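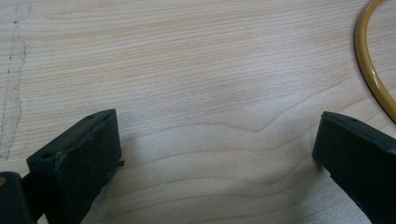 Print | E-mail

Kedska hand-held gripper, review after one season of use

I bought the Kedska for our small workshop in May, when we were planning what to spend on automation this year. We had 4000 dollars for everything, and a real arm with a controller was outside of this. The Kedska cost us 84 dollars for each spare finger set and 1291 for the tool itself. I paid the full price and nobody from the company asked me to write.

What I like first is the fingers. They are black and matte, with square tips, and they open wide enough for most of the parts we pack. Scuffs and gray dust show on them quickly, but this is only the look. The grip stays the same. I ordered two spare sets and until now I opened only one, so I would say: buy one set, wait, and then decide.

The handle is less good. For a short job it is fine. After a long morning my wrist was tired, and my colleague with smaller hands stopped before me. I also compared it with the Declercq, which is lighter but is sold only with a yearly service plan. If you make a budget for five years, the plan costs more than the tool. The seller did not put this on the first page of the offer, I had to ask.

Please count also the small things. We did not plan money for a proper table, for cable clips and for the days when people learn. Shipping from Skarnasia was slow and customs was extra.

For a workshop which wants to try its tasks by hand before it buys an arm, I can recommend it. For daily production I would save the money and wait. 4 stars from 5.

Shamim Baloch
2026-09-22

Comments

gasar_user: We have the Gasar and the wrist problem is the same. A strap from the ceiling helped a lot.

Petra: Did you try to get a discount on the fingers? They gave me one when I ordered the tool and spares together.

Shamim Baloch: No, I ordered them later. Good to know, thank you.

millbench: Is the service plan for the Declercq required also in the second year?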